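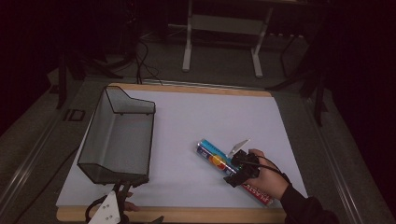

Figure 1. Two-handed collection with hand-held grippers: mesh basket on the left of the board, printed tube held near its midpoint on the right.

Unit 3: Good practice at the collection bench
Course notes, Robot Learning Practicum
Prepared by Kerstin Hedlund. Bench procedures reviewed by Muthoni Lema.

3.1 What these notes cover

These notes set out the rules for recording demonstrations with hand-held grippers at the Renville lab. They apply to anyone who picks up a device, including visitors and students from other units. Read them before your first bench booking and bring a copy with you, on paper or on your phone.

The rules come from two places. Some are general laboratory safety and apply to any bench in the building. The rest are house rules that grew out of the first Huketti collection, where we recorded 2,888 episodes and then had to go back through them to sort out which ones could be used for training. Where a rule is a house rule it is marked (H). Other labs do things differently, and if you go on placement you follow theirs.

3.2 Terms

Episode: one continuous recording of one task, from the start pose to the end pose.

Operator: the person holding the grippers.

Recorder: the person at the computer, who starts and stops the recording and fills in the log.

Work area: the part of the table inside the raised border of the board. For the tasks in this unit, the start and end positions of every object are inside the border.

Reset: returning all objects to a start position between episodes.

3.3 Before you start

Sign in on the bench sheet and write down which devices you are taking. The left and right grippers are not interchangeable once they have been calibrated, so check the labels before you plug in.

Look over each gripper with the power off. Open and close the fingers by hand through their full travel. They should move smoothly and return to the same place. Look for cracked plates, loose screws and worn finger surfaces. A gripper with any of these faults goes on the repair shelf with a tag, and you take a spare. Do not tape it up and carry on.

Check the cables. Each cable needs enough slack for your full reach and no loop that can catch on the board, the objects or a stand. Walk around the table once and look at the floor. Tripod feet stay where they have been set, and if you knock one, tell the recorder before the next episode, even if nothing seems to have moved.

Clear the work area of anything that is not in the task. Cups, pens, phones and spare objects go on the side bench. (H)

Wipe the board with a dry cloth. Tape residue and pencil marks show up clearly on a white surface, and a model can learn to use them as landmarks.

3.4 Clothing and hands

Tie back long hair. Remove lanyards, bracelets and loose scarves. Long sleeves are fine as long as the cuff fits closely at the wrist and does not hang over the gripper mechanism. Plain dark sleeves are preferred over patterned ones. (H)

Keep your free fingers behind the mechanism and away from the closing path. The closing force is low, but a pinch at the base of the fingers is still the most common injury at this bench. Any injury is reported the same day, however small.

3.5 Handling during an episode

Start with both grippers still and in view of the cameras. Wait for the recorder to say "go", then count one beat before you move.

Move at a pace you could keep up for an hour. Students tend to start slowly and carefully, then speed up as the session wears on, and the result is a set of episodes with two different styles in it. If you notice yourself rushing, call a break.

Objects are moved with the grippers only. Do not steady an object with a bare finger, your forearm or the edge of the table. If you touch an object with anything but the gripper, finish the motion, then tell the recorder, who marks the episode "contact".

Grasp long objects near the middle unless the task sheet says otherwise. A tube held at one end swings, and the swing is hard to reproduce on an arm. Approach so that the fingers close across the short dimension. With a printed container, do not turn it to show a particular side of the label. The label should face whichever way it happens to face after the reset.

Mesh and wire containers need some care. Gripper fingertips can hook in the openings, and pulling against a hooked tip bends the finger. If a tip catches, open the gripper fully, ease it back the way it came in, and end the episode. Grip a basket at its rim.

When both hands are in use, keep the devices apart where you can. Contact between the two grippers is allowed only if the task needs it, and must be logged. (H)

3.6 Resets and variation

The operator does the reset and the recorder checks it. Objects may be placed by hand during a reset, with recording stopped.

Vary the start positions on purpose. The usual fault in a first session is that every object goes back to nearly the same spot. Use the position cards in the bench drawer, which give a zone and an angle for each object. A card showing 90 means the long axis of the object lies parallel to the left and right sides of the board. Shuffle the deck at the beginning of each session and again whenever you run through it.

Do not choose positions because they are easy to reach. If a card puts an object somewhere you cannot grasp it, log the card as skipped and draw the next one. (H)

3.7 Mistakes, failures and what to keep

A dropped object is not a reason to stop. If it lands inside the border, pick it up with the gripper and complete the task. Mark the episode "recovery". Recovery episodes are useful, and we keep them in a separate folder.

End the episode if the object leaves the table, if a person who is not the operator reaches into the work area, if a cable snags, or if a gripper loses tracking. Mark it "void" and write the cause in a few plain words. "Cable caught on board" is a good entry. "Bad take" is not.

Never delete an episode at the bench. Deletion is done later, by the person responsible for the dataset, and is recorded. During the Huketti review we found gaps in the numbering that could not be explained, and that whole session had to be left out.

3.8 The log

Every episode has a line in the log. Fill it in before the next episode starts.

Episode number
Task code
Operator initials
Recorder initials
Left and right device labels
Position card
Status (complete, recovery, contact or void)
Remarks

Task codes beginning with D belong to the Drutik set (containers and tubes). Codes beginning with J belong to the Jiang set (cloth and soft goods), which you will not use until Unit 5.

3.9 People in the recordings

Hands, sleeves and sometimes voices are recorded. Everyone who may be picked up by a camera or microphone signs the consent form first. Take off name badges and turn over any paperwork with names on it. Screens facing the table should be locked or turned away.

An operator may withdraw their recordings at any time before the set is frozen. The request goes to Muthoni Lema by email and does not need a reason. This is why operator initials in the log have to be correct.

3.10 Breaks and shutting down

Work in pairs and swap roles at least every half hour. Wrists and thumbs tire before you notice it. Stop if you feel numbness or tingling, and do not book another session until you have spoken to one of us.

At the end of a session:

Stop the recording software and wait for the file count to match the log.
Power off the grippers before unplugging them.
Hang the cables on the hooks, uncoiled.
Return objects to the labelled bins.
Sign out on the bench sheet.

Saturday bookings finish at 4 p.m. so that the files can be copied across before the building closes.

3.11 Exercise for the lab period

In pairs, record a short practice session using any Drutik task code. Swap roles halfway. Afterwards, exchange logs with another pair and go through their recordings with the log beside you. Note every place where the two disagree, and every episode you would have given a different status. Hand in one page of notes for each pair. The practice recordings are not marked, and are wiped by the dataset lead at the end of term.

Reading for next week: Unit 4, sections 4.1 and 4.2, on calibration checks and clock synchronization.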